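Home | About the Club | Teams | Minutes | Contact
Filed under: Robotics Club, Minutes, May

Staltedley Student Robotics Club
Minutes of the project meeting, room 407, start 18:10

Chair: Emlyn Lloyd. Minutes were written by the secretary of the Villa team. Six members were present and the Flosell team sent its apologies.

1. Minutes of the previous meeting
Accepted with one correction. The word "gripper" in point 3 should be "gripper tool", as the club has both kinds.

2. Clothes folding task, Villa team
The team reported that it has now over 3583 recordings with the hand-held tool. Towels and T-shirts are finished. Trousers are open, and the team asked for more time for them. Emlyn asked if the recordings are made in different homes. The answer was yes, but the bedrooms are too many and the living rooms too few.
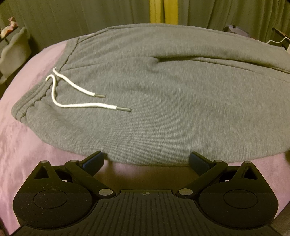 The rules of the Jindadov competition were discussed next. They say that a garment must be folded and must lie flat, but they say nothing about cords or belts. One member wanted to take only trousers without them. Others did not agree — the grey sweatpants on the pink bedspread have a white drawstring with metal ends lying on top of the fold, and the judges can bring a similar pair. It was decided to keep such clothes in the set and to write to the organisers with a question: must the cord be tucked in, or can it stay outside?

3. Fingertips
The blue rubber pads stay in use for all teams. The Flosell team had proposed by e-mail a softer material. The meeting would like to see a test first, and the point is moved to the next meeting.

4. Labels
Each recording must have the name of the garment, and the words must be the same for everybody. "Sweatpants" was chosen, also for joggers. Villa team will correct the old labels.

5. Other matters
The key of the cupboard is again with Emlyn. Please return borrowed tools charged — two were empty last time.

The meeting was closed at 19:25. The next one is in the same room, and the date will be sent by e-mail.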